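How Does a Robot Know What to Do Next?
The software behind picking up a toy and putting it somewhere else

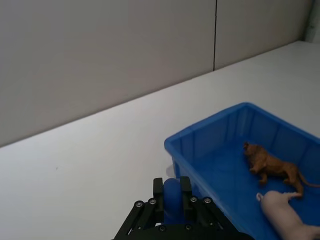 Réjean McKinnon

You have probably been told to tidy your room. You may have complained about it. What you did next, once the complaining was over, was one of the hardest jobs in all of computer science, and you most likely did it while thinking about lunch.

Consider the toy lion lying on its side in a blue bin. Somebody says "pick up the lion." You look, you reach, you grab. If we asked you how you did it, you'd say "with my hand," and you would think it was a silly question.

A robot needs the long answer. The metal and plastic parts, the arms and screws and motors, can't do anything clever alone. They wait to be told. The telling is done by software, and software is a pile of instructions typed by people who have had to think very hard about things a toddler can do with one sock on.

Let's take the pile apart.

Part one: What am I looking at?

The first chunk of software is called perception. It's a fancy word for noticing.

Many robots have a camera, and this one has a small camera near the gripper, which is the robot word for hand. Your hand does not have an eye on it. If it did, washing up would be horrible. For a robot it's handy, since the camera goes wherever the gripper goes and gets a close look at whatever is about to be grabbed.

But a camera doesn't see a lion. A camera makes numbers. Each tiny dot in a picture gets a few numbers that say how much red, green and blue there is in it. A small picture that is 40 dots wide and 40 dots tall already has a good heap of them, and real pictures are much bigger. Somewhere in the heap there is a lion. Good luck.

To find it, programmers use a kind of software that learns from examples. You show it lots and lots of pictures in which a person has already marked the answer. Lion. Not lion. Lion on its side. After enough of these, the software gets good at spotting patterns that go with the word "lion," such as a tan patch with a bumpy mane at one end and a long thin tail at the other.

Suppose you trained it with 1,612 pictures, and in every one of them the lion was standing up. Then you tip the lion over. The software may look at it and decide that it's a potato. You can't really blame it. You never mentioned that lions could lie down.

Shadows are trouble too. A blue bin on a white table throws a soft gray shadow, and you ignored it without even knowing you were ignoring it. A program has no reason to. To a program, a gray smudge might be a hole, or a mouse, or a very thin gray cloth. It has to learn that shadows are not things and cannot be picked up, no matter how politely it tries.

Then there's the sneaky problem of blue on blue. Look at the gripper again. Between its two black fingers is a rounded blue object, and right behind that is the corner of the bin, also blue. The object is a little darker. You can tell where one ends and the other begins, though you may have had to look twice. Software has to look twice as well, only it does so with arithmetic.

And what about the pale animal down in the corner? Only part of it shows. It has a small pointed ear and a smooth body. I would say pig. I would not bet my sandwich on it. Good perception software does the same thing: along with its answer, it gives a score for how sure it is. "Pig, but don't quote me" is a useful thing for a robot to be able to say. A robot that is completely sure of everything is a menace, and so are some people.

Part two: Where is it?

Knowing there's a lion isn't enough. You have to know where the lion is, and "over there" doesn't work on a computer.

So the robot keeps a map in its memory. It's made of three numbers for each spot: how far left or right, how far forward or back, and how high up. Programmers call these coordinates. You might have met them in math class, or in the sort of game where you dig for diamonds and forget where you left your house.

The tricky bit is that the camera moves. When the arm swings to one side, everything in the picture slides to the other side. The lion hasn't gone anywhere. The software has to remember where the arm was when the picture was taken, then work backward to figure out where the lion is on the table. If it gets this wrong by the width of your thumb, the gripper closes on nothing at all, very carefully.

Part three: What's the plan?

Next comes planning. This is the part that decides how to get from here to there without hitting anything on the way.

Try this. Put a cup in a shallow box and then pick it up with your eyes on your elbow. Your elbow goes up, then out, then does something a bit odd. You've never told it to. A robot arm has several joints, and the planner has to choose how far to bend every one of them, at every moment, for the whole trip.

There are usually lots of ways to get to the same spot, and plenty of them are bad. Some go through the side of the bin. Some go through the table. Some would work fine but have the arm wave around like somebody trying to get rid of a wasp. The planner tries out paths in its imagination and throws away the bad ones before the motors get to hear about them. If it tries 300 paths and 299 would smash into something, that's all right. It only needs the one.

Planners also have to think about order. If you want to put a new toy in a bin and another toy is lying just where you want to put it, do you move the old one first? Do you find a gap? Do you pile them up and hope? You've met all three of these plans if you have ever owned a toy box.

Part four: Easy does it

Now something has to move. The software in charge of moving is called control, and it's the fussiest of the lot.

Control works in a loop. It checks where the arm is. It compares that with where the arm ought to be. It nudges the motors a little to shrink the difference. Then it does the whole thing again, many times in a single second, all day, and never asks for a snack.

You do this when you carry a full glass of milk. You watch the milk, you feel it slosh, you slow down. If you just set off and hoped, there would be milk on the dog.

Gripping is a loop as well. Squeeze too softly and the toy slides out. Squeeze too hard and you have a flat toy. A gripper with two straight paddle fingers, like the one up top, can press from two sides only. It can't wrap around a thing the way your fingers can. So the software has to pick two good places to press, across from each other, and a rounded object makes that harder, as anyone who has chased a wet grape around a plate will know.

Part five: The sim, or breaking things for free

Before programmers let new software loose on a real arm, they often try it in a simulator. That's a computer world with a pretend table, a pretend bin and a pretend robot. The one I use is called Simolwood. I named my practice robot in it Okum, and Okum has not had an easy life.

Back in September I asked Okum to drop a pretend pig in a pretend bin. It missed. I changed one number and it missed on the other side. By my 363rd try I had a robot that could do it beautifully, so long as the bin never moved. I moved the bin by an inch. Okum placed the pig gently in midair, let go, and went back for another.

In a simulator, that costs nothing but your pride. The problem is that pretend worlds are too tidy. Pretend light never flickers and pretend plastic is never slippery in just one spot. So software that does well in the sim still has to go back to school when it meets a real table.

So is it smart?

People ask me this a lot. It depends what you mean. A robot that can sort toys may have no idea what a toy is. It doesn't know lions roar. It has never wondered why a lion is sharing a bin with something that might be a pig, which in my view is the most interesting question on that whole table.

Something to try at home

You need a friend, a bowl, a blindfold and three small toys.

Put the blindfold on your friend. Your friend is now the robot. You are the software. Set the bowl and the toys on a table. Your job is to get all three toys into the bowl using only your voice.

The robot may only do exactly what you say. If you say "pick it up," the robot should ask "pick what up?" If you say "move your hand left," the robot should keep on moving it left until you say stop. A good robot will be very annoying about this.

Swap places when the toys are in the bowl, or when somebody is on the floor laughing.

Words to know

Perception: working out what is there from what the sensors pick up.
Coordinates: numbers that say where something is.
Planner: software that picks a safe path.
Control loop: check, compare, nudge, repeat.
Gripper: a robot's hand.
Simulator: a pretend world where it's fine to drop the pig.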